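About the Robotics Club at Plernomport Technical School

Our club exists since October of the year when the school bought its first robot arm. We began with a few pupils and one table in the old drawing room. Today the club is open to every pupil of the school, also to those who never wrote a line of code. The only thing we ask is to come regularly and to put the tools back.

We meet on Tuesday and Thursday after lessons, for 100 minutes each time. The first part is for learning together, and the rest belongs to the teams. A team has 3 pupils: one works on the program, one prepares the table, and one writes the log. After every competition they change places, so that each pupil learns all the work.

Our main project is called Lurkero. Its goal is that the arm takes dishes from a crate and places them in a drying rack, without help of a person. For a human this is a small job. For a robot it is a long list of questions — where to hold a mug, how to lift a flat plate, what to do with a spoon which lies on top of it.

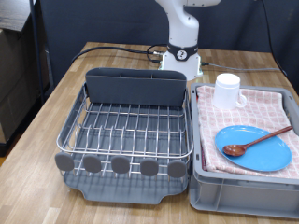 A former member wrote to us that the spoon was harder for her team than everything else together, and that she still thinks of it when she washes up at home. She also asked us to tell new members that a bad log is worse than a bad program. We put this sentence in our club rules.

In the last school year the teams made 1,008 attempts, and each of them is written in the log, also the failed ones. The best team reached nearly 60 percent of dishes placed correctly. With this result we went to the Kopecký Cup for school robotics, where we took part in the household category for the first time.

The company Govitz supports us with cables, spare parts and a yearly visit to its workshop. Membership in the club is free of charge. Pupils who want to join can write their name on the list at the school office, or simply come on a Tuesday and look how we work. Parents are welcome too.

Page updated: 23 July 2019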